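Renting a Dumpster from Ellov: Your Questions, Answered

Do I need a permit?
If the container is staying on your own driveway, usually no. Once it sits on a street or sidewalk, most towns want one, so please give your city office a call first (they're friendlier than you'd think!).

How long can I keep it?
Our standard rental is 33 days, and if your project drags on, as ours always do, just let us know and we'll happily add more time.

How much can I put in?
The Titik size holds up to 2,000 pounds. Anything over that is billed at $40 per extra hundred pounds, so go easy on the bricks and dirt.

Can it go on the sidewalk?
With a permit, yes, as long as people can still get by comfortably, strollers and wheelchairs included.
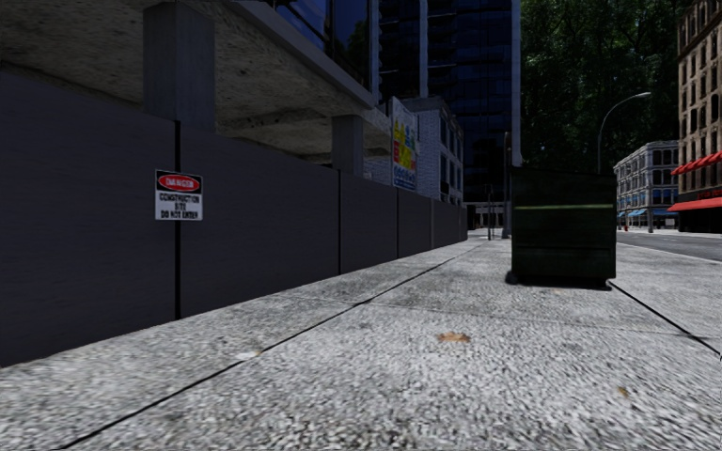
What can't I throw away?
Paint, batteries, tires and anything with refrigerant in it, I'm afraid.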